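How to clear a family table before dinner

Our table gets used for homework, mail and play all afternoon, and by 5:30 there is no room left for plates. This is the order we clear it in. It takes over 40 minutes the first time and much less after that.

What you need

One tray or shallow box
One bin for toys
A damp cloth and a dry cloth

Step 1. Pull out the dishes

Dishes go first. Scrape them, stack them by size and carry them to the sink in one trip. Check under papers for spoons.

Step 2. Sort the paper

Make two piles, keep and recycle. Do not read anything longer than a line. The keep pile goes in the tray, and the tray goes on a shelf until after the meal. Zinash clips school forms to the front so they get signed.

Step 3. Move the small things

Pens, hair ties, batteries and loose change go in the tray too. If the tray is full, empty last week's things out of it before you add more.

Step 4. Take the toys off

Soft toys pick up sauce and crumbs, so get them away from the plates before any food comes out. Put them all in the toy bin, including the favorites. If a child wants one nearby, it can sit on a spare chair. Spot clean any stains with mild soap and let the toy air dry.

A plate and a pink plush pig side by side on the table, before the toys are put in the bin:

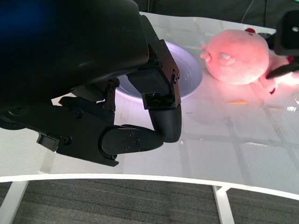

Step 5. Wipe down

Use the damp cloth from the far edge toward you and catch the crumbs in your hand. Go over the table again with the dry cloth. Wipe the chair backs if they feel sticky.

Step 6. Set the places

Plates first, then forks and glasses. Serving dishes go in the middle, on a folded towel if they are hot.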